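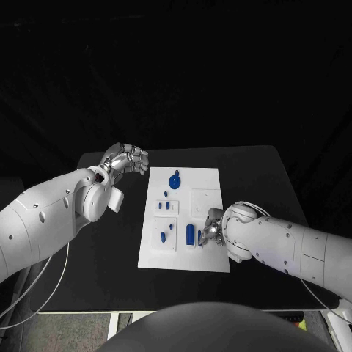

¿Para qué sirve hoy un juego de clavijas, de esos de tablero blanco y piezas azules y blancas? Sirve para aprender a poner una cosa en su sitio con los dedos, despacio, y para quedarse un rato sentado delante de una mesa sin que suene nada.

Inicio > Opinión > Juegos y oficios de mesa

Una clavija azul, de pie, agarrada con la punta de los dedos. Poco más hace falta. Y sin embargo llevo semanas oyendo que eso es un juguete pobre, que a un crío de cuatro años se le queda corto, que dónde están las luces. Pues no. Voy a defender el tablero de clavijas y lo voy a hacer deprisa, que tengo que entregar esto antes de comer.

Primero, el color. Dos colores bastan. Azul y blanco, blanco y azul. Los juegos de encajar que venden ahora traen siete tonos, purpurina, una cara sonriente en cada pieza. El niño mira la cara. Normal, yo también la miraría. Con una pieza azul sobre un tablero blanco se ve la pieza, se ve dónde acaba, se ve si está torcida. El fabricante se ahorra pintura y al que juega se le ahorra ruido.

Segundo, la mesa. De esto no habla casi ningún catálogo. Un tablero blanco encima de una mesa negra se ve entero, con sus cuatro bordes, y la mano sabe hasta dónde llega el juego. En una mesa clara con mantel de flores las piezas blancas desaparecen, y luego vienen los lloros debajo del sofá. En casa pusimos una cartulina negra, de las grandes, pegada con cinta. Fea como ella sola. Funciona. El tablero plano en medio, en vertical, y alrededor nada: ni vaso, ni galletas, ni el móvil del padre.

Tercero, las piezas que no son clavijas. A mí me gustan los juegos que llevan además algún disco, algo redondo con una pestañita arriba y un centro marcado, que tanto puede pasar por engranaje como por pomo. No sé si la gente se fija. Un palito pide una sola cosa, bajar recto. Lo redondo hay que pensarlo: por dónde se coge, hacia dónde mira la pestaña, si va tumbado o de canto. Mi hijo estuvo una tarde entera de agosto con una rueda así y el resto del juego ni lo tocó. Pues estupendo.

Cuarto, y aquí me pongo serio, las dos manos. Una trabaja y la otra espera, medio abierta, cerca del tablero. Fijaos en cualquiera que sepa hacer algo de mesa, coser, arreglar relojes, pelar gambas. La mano que espera también está jugando. Los juguetes de pulsar se manejan con un dedo y la otra mano se va a la nariz. Una pinza de dos o tres dedos sobre una clavija fina es ejercicio de verdad, el mismo que luego pide el lápiz, el botón del abrigo, la llave.

Me dirán que exagero. Puede. Mi abuela guardaba una caja de encajes de 1903, heredada, a la que le faltaba la mitad de las piezas, y con esa mitad jugamos todos los primos. Las que faltaban las hacíamos con corcho. A ver quién le hace una pieza de corcho a un chisme con pilas.

Ahora, lo que hay en las tiendas. El Kiltiden es el que tengo en casa, 30 piezas, soso y bien cortado; las clavijas entran justas y no bailan. Le pongo una pega, la caja, que se abre sola. El Grorkska es más bonito y peor: agujeros demasiado anchos, la clavija se queda inclinada y el niño piensa que ha fallado él. Eso me parece grave. Un juego de encajar que no encaja es una mentira. Del Skinley solo diré que canta cuando aciertas. Que canta. Lo devolví a los 2 días.

En la juguetería Cabrera, en cambio, tienen un tablero sin marca, al fondo, al lado de las cometas, y cuesta 951 pesetas. Lo que valen dos cafés largos con bollo, o casi. El dependiente me lo sacó con cara de pena, como quien enseña un traje de luto. Me llevé uno para regalar y me faltó poco para llevarme otro.

¿Que los niños se aburren? Algunos sí, un rato. Y luego algunos de los que se aburrían vuelven. Otros no vuelven y tampoco pasa nada, que se vayan a la calle con la pelota. Yo no digo que sea el único juguete posible, digo que no se puede quitar de las aulas para meter otra pantalla, que es lo que quieren hacer en la escuela del barrio según la circular que nos mandaron, escrita por cierto con dos faltas de ortografia.

Una petición para las fiestas, ya que estamos. Si compráis uno, sacad las piezas de la caja la noche antes y probad que entran todas. Lijad la que rasque. Y cuando el crío se ponga, callaos. Cuesta muchísimo. Yo digo «ahí no, gírala» cada tres segundos y me tengo que ir a la cocina. Desde la cocina se oye cuando entra, un toc pequeño. Luego un silecio. Luego otro toc.

Publicado el 4 de diciembre de 2001

Comentarios de los lectores

marialuz_t: De acuerdo en todo menos en lo de la mesa negra. En mi casa siempre en el suelo, sobre una manta, y no se ha perdido ni una clavija.

eltiodelserrucho: Los agujeros anchos se arreglan con una vuelta de cinta de carrocero en la base de la clavija. Queda feo pero no baila.

Abuela de tres: Yo compré el que canta. Le quité las pilas y ya está.

p.r.: Soy maestra de infantil. El disco con pestaña es lo que más se pelean, tendrían que venir dos en cada caja.

eltiodelserrucho: Y la caja del Kiltiden, con una goma.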